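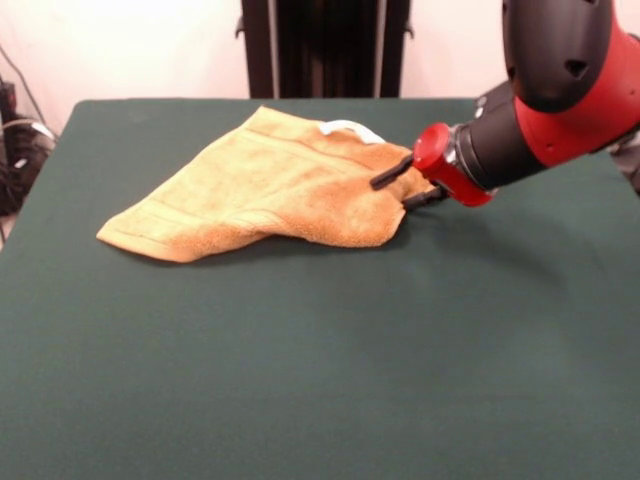 Section 4. Cloth work: rules for the bench

Read this before you put any soft item under the arm. Section 3 (rigid parts) doesn't cover it and the settings in there are wrong for cloth. Most of what goes wrong with towels goes wrong in the first few centimetres of the grip, one finger over the top and one underneath, a bunched bit of fabric between them and the rest lying in a heap on the felt. The gripper will close on nearly anything you give it. Whether it should is up to you. Rules below apply to both benches, Temine and Stollel, and to anybody running the arm, visitors included.

Written by Lærke Hjaltested, with corrections from Þórarinn Kvaran. Replaces the November sheet. If you still have the November sheet on the wall take it down, the speed figures on it were for the old fingers.

4.1 Who can run it

Signed-off operators only. Sign-off is done by Vibeke Lund or Halima Briggs, nobody else, and it is per bench. Signed off on Temine does not mean signed off on Stollel.

One operator per arm at a time. The operator is whoever has the stop button in reach. If you hand over, say so out loud and hand over the button. Then write it in the log.

Visitors stand behind the yellow line. They can pass you a towel when the arm is parked, not otherwise.

4.2 Before you start

1. Arm parked, stop button pressed in. Leave it in until step 8.

2. Check the felt. Flat, no ripples, fixed down at all four corners. Brush it off. Lint builds up quickly with terry and then the lower finger drags.

3. Nothing on the table except the one item you're working with. No mugs, no pens, no phone, no second towel "for next".

4. Cables. Everything on the floor beside the table must be clear of where your feet go and clear of the arm's reach. Coil what you can. Do not tape a cable to the table leg, we have lost a connector that way already.

5. Look at the fingers from the front. Both tips level, no nicks. Run a scrap of cloth over each one. If it snags, stop and swap the tips (section 6).

6. Check the item against 4.3.

7. Open the Liltinik panel and load the cloth profile. The profile name has to say CLOTH in capitals. The one in small letters is a leftover test and hasn't been deleted yet, Kaj Hauksdóttir knows about it.

8. Release the stop button. Wait for the panel to settle. Press it again, check that the arm refuses to move, release it. Every session, even if the last person did it ten minutes ago.

Caution: if the stop check fails once, the bench is closed. Don't try it a second time to see. Put the red card on the table and tell Halima.

4.3 What may go on the table

Allowed: hand towels, bath towels, tea towels, flannels, pillowcases, plain T-shirts. Clean and dry.

Not allowed: anything with zips, metal buttons, drawstrings or long fringes. Nothing wet. Nothing with a pin or a security tag left in it. No clothing that somebody is wearing, and no, holding the sleeve out to the gripper doesn't count as a different thing.

Fabric care labels are fine but see 4.5.

Weigh new items before first use. Limit is 800 g for one item. Over that the arm will still lift but the wrist reading drifts and the slip warning comes late. Write the weight in the log next to the item number.

4.4 Settings

Grip force: level 2 for terry, level 1 for anything thin. Do not go above 3 on cloth.

Closing speed: slow. There is a medium. It's for section 3.

Lift height: 334 mm above the felt, max. Measured to the finger tips, not to the wrist. A bath towel will still be touching the table at that height and that is what we want.

Rest time: after 4000 closes on the same tips, swap them. The counter is on the second page of the panel and does not reset by itself. Reset it when you swap, or the next person swaps good tips for nothing.

Note: Stollel has the older panel and shows force as a bar with no numbers. Two blocks is level 2. Þórarinn has asked for this to be changed.

4.5 Making a grip

1. Put the item down by hand with the arm parked. Crumpled is fine, folded is fine. Don't arrange it to help the gripper unless the run sheet says so. If you did arrange it write ARRANGED in the log.

2. Find the label, if there is one, before you move the arm. It should be well away from the grip point. Labels are stitched into a seam, the fingers close on it happily and then you pull the seam. With terry also look for the flat woven band. It slides where the loops would hold, so a grip on the band counts as a poor grip even when it lifts.

3. Hands off the table. Both of them. Say "moving".

4. Bring the arm in from its own side, fingers open. Low and slow over the last part. Never cross over the cloth to get at the far edge, turn the item round instead (park first).

5. Lower finger goes under the edge and stays just clear of the felt. If you see the felt lift or pucker you are too low. Back out the way you came in, don't raise straight up.

6. Close. Wait for the panel to say HELD. Don't go by eye. A fat fold looks gripped well before it is.

7. Short test lift, two fingers' width, pause. If the cloth creeps, open and start again from step 4. Do not squeeze harder to save it.

8. Full lift only after the test lift is good.

Caution: cloth hides the finger tips. Once the item is bunched up you cannot see exactly where the lower finger is, and neither can anyone standing opposite. Treat the whole heap as part of the gripper. Hands stay out of it till the arm is parked and stopped.

Caution: if the cloth catches on the wrist or drapes over the red housing, stop with the button and not with the panel. Panel stop finishes the move first.

4.6 Freeing a stuck item

It will happen. Usually a loop of terry caught between tip and tip holder.

1. Button in.
2. Wait until the panel shows the drives off. On Stollel listen for the click.
3. Open the fingers with the hand release on the gripper. If it is stiff get a second person, don't lean on it.
4. Ease the cloth off sideways, along the finger. Not straight down.
5. Snip the loop if you must. Blunt scissors, in the drawer, put them back in the drawer.
6. Check the tips again as in 4.2 step 5. Check the item too. A pulled loop longer than a fingernail and it is out of the set.
7. Log it, even if it took ten seconds.

Never free an item with the fingers still powered. Has been done here. It was not a bad pinch, and it was still written up, and it's the reason for half of this section.

4.7 Changing items mid-session

Park, button in, swap, button out. In that order every time. The button check from 4.2 step 8 isn't needed again unless someone else takes over.

Items go back in the tray they came from. Used items don't go back on the clean shelf. Trays are washed out at the end of the afternoon, items go to the wash when the log says five sessions or when they look like they need it, whichever is sooner. No fabric softener please. It changes how terry slides and then last week's results and this week's don't match.

4.8 The log

One line per run. Bench, operator, item number, profile, force level, result, anything odd. "Fine" is not a result. Use HELD, SLIPPED, MISSED or STOPPED.

If you stopped it, say why in plain words. "Didn't like the look of it" is an acceptable reason and no one will argue with you about it. Stopping early is never marked against an operator.

Don't tidy the log afterwards. If you got a line wrong, strike it through and write a new one under it. Arnardóttir read the log line by line when they inspect, and a rubbed-out entry causes more trouble than a bad one.

4.9 Leaving the bench

1. Gripper empty, fingers open. Never leave cloth hanging in the gripper, not even over lunch.
2. Arm parked, button in.
3. Felt brushed, lint in the bin.
4. Cables coiled and off the walkway.
5. Log signed.
6. Panel locked. If it asks for the bench code use the one on your card, not someone elses.

Last person out also switches off at the wall for Stollel. Temine stays on.

4.10 Who to tell

Stop button, pinches, anything involving a person: Halima Briggs, ext. 3617, straight away, before the log.
Profiles and panel: Kaj Hauksdóttir.
Tips, grippers, odd noises: Þórarinn Kvaran.
Towels and trays: Vibeke Lund.
Mistakes in this section: me. There is at least one wrong step number in section 6 that I know of, 6.3 should point to 4.2 and not to 4.1. Will be fixed in the next print.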